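Opinion > Machines and work > Safety

The door that wouldn't let go

6 minute read

I want to talk about a cupboard door, and I'm going to go on a bit, so put the kettle on.

I spent most of last year testing a robot arm on wheels called the Flititetti. I didn't build it. Grarklow built it, and I was one of the people paid to stand next to it with a stop button while it fetched things in places where things need fetching. In July we had it in the back kitchen at Ó Súilleabháin, a residential home with a very long corridor and the best scones I've ever been handed on shift. The job was simple. Roll up to the tall cupboard, open the door, take out a tray, shut the door, bring me the tray.

On the afternoon I'm thinking of, it got as far as the handle. It took hold perfectly well. Then it pulled, and the door came an inch or so and stuck, the way old doors do when somebody has painted them one time too many. The arm carried on pulling. It didn't jerk or shudder or do anything that looked like a machine in trouble. It leaned back like a person starting a tug of war, and I stood there thinking, oh good, it's got a feel for it, and then the top hinge came out of the frame with a crack and the door swung down across the worktop where Colm Keogh had been leaning two minutes earlier.

Nobody was hurt. I'd love to tell you I hit the button in time but I hit it after the crack, when it made no difference to anything.

The part that's been bothering me ever since is what happened to the paperwork. The first version of the report said "operator delayed intervention". Well, yes! The operator did delay intervention, the operator was me, and I delayed because from where I was standing the robot was doing exactly what it had been sent to do. It had hold of a handle and it was pulling on it. At what point in a smooth, confident pull was I meant to decide that this was the bad sort? I asked that in the meeting and got a lot of looking at laptops.

I don't think people who haven't done this job appreciate how hard it is to watch a machine that mostly works. If it fell over every morning I'd have been on my toes all day. It had opened that same door plenty of times, on drier days I suppose, and by the afternoon my thumb was resting on the button the way your foot rests near a brake pedal on the motorway, there but not really thinking. You can call that carelessness if you like. I'd call it what you get from every human being alive if you give them a dull job with a rare emergency in it. Railways worked this out ages ago, and so did the people who design cockpits, and I can't see why robotics should be allowed to come to it fresh.

Shiuli Patwary took my side, bless her, and she did it by going off and reading the training records, which I would never have had the patience for. The door skill had been learnt almost entirely in simulation, in a package called Plerberg that half the team swears by. There were 2,000 door openings in the set used for the final sign-off. Of those, 27 were marked as failures, and every single one of the 27 was a failure to grab. It had missed the handle, or slipped off it, or bumped the door with a finger before it got there. Once the handle was properly held, the pull worked. It always worked, because not one of those doors had ever been told it was allowed to stick.

So think about what the arm had picked up from all that. Holding the handle is the hard bit, and after that you pull until the door's open. If the door isn't open yet, you haven't pulled enough. I'd have broken that hinge too, with that education! There was a force limit, before anyone writes in, and it was set at a figure that would protect the arm's own joints. The cupboard's joints didn't come into it.

Now, I'm not against simulators, and I get a bit cross with people who wave them off as video games. I've sat with Colm through hours of Plerberg playback and I'd much rather a robot made its first hopeless attempts in there than next to my shins. You see it come in at silly angles, sail past a handle, park itself nose-up against a wall, and nobody needs a plaster. The views from down by the wrist are the ones I've learnt the most from, since that's roughly what the arm has to go on when it's deciding anything, and it's a humbling amount. Dark wood, a strip of trim, a bit of grey metal right at the side, and its own two fingers taking up the bottom of everything.
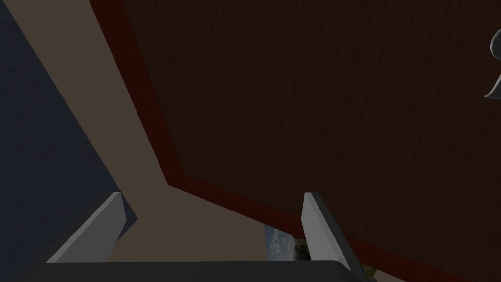 When I look at that sort of thing I stop wondering why it gets confused and start wondering how it ever gets a door open. A person comes up to a cupboard with a lifetime of cupboards behind them. You feel it stick, you give it a little lift, you put your other hand flat on the frame, you mutter. If it still won't shift you stop, because some part of you has heard wood complain before. The arm had a picture and a handle and a very strong opinion.

My argument is about who gets to say a skill is finished. At Grarklow it was the people who made the training set, and they marked their own homework using more doors out of the same box. I don't say that to be nasty, they're careful people and they work far too late. But if every door you practise on was made by someone who wanted it to open, you'll pass, and so will your robot. I'd like somebody else in the room whose whole job is to be awkward. Give them a day with the simulator and let them paint the doors shut, hang them crooked, put a wedge underneath, fit a handle that turns out to be only for show. Let them put a tea towel over it! And then don't score whether the door opened. Score whether the thing gave up sensibly, and how soon.

Giving up is a skill and we barely train for it. In the sign-off records a run that ended with the arm letting go and backing off went down as a failure, same as smacking into the panel. I found that out from Shiuli over a scone and I had to put the scone down. Every time it had done the wise thing, it had been told off.

The fix, for what it's worth, was quick. There's now a check on how far the door moves for how hard the arm is pulling, and if the two don't match up it opens its fingers and calls for someone. It calls for someone quite a lot. Colm has complained that he's walked the length of that corridor 30 times to open a cupboard for a robot that's meant to be saving him the walk, and I do see his point, but I told him I'd take the walk over the hinge. He says I would say that, I've got a chair.

And I did get the report changed, after a fair bit of nagging. It took the line about me out of the first paragraph and moved it to the third, with a sentence in front of it saying the behaviour gave no outward sign of a fault. I'd have liked it gone altogether. A delay is only a delay if there was something to see, and I've been over that pull in my head more times than is healthy and I still couldn't tell you when I should have pressed.

The other thing I asked for was that the stuck-door runs go to whoever is standing with the button next, so they know what a bad pull looks like before they meet one. That request is still open. I ask after it most weeks.

Contact the opinion desk | © All rights reserved | Back to top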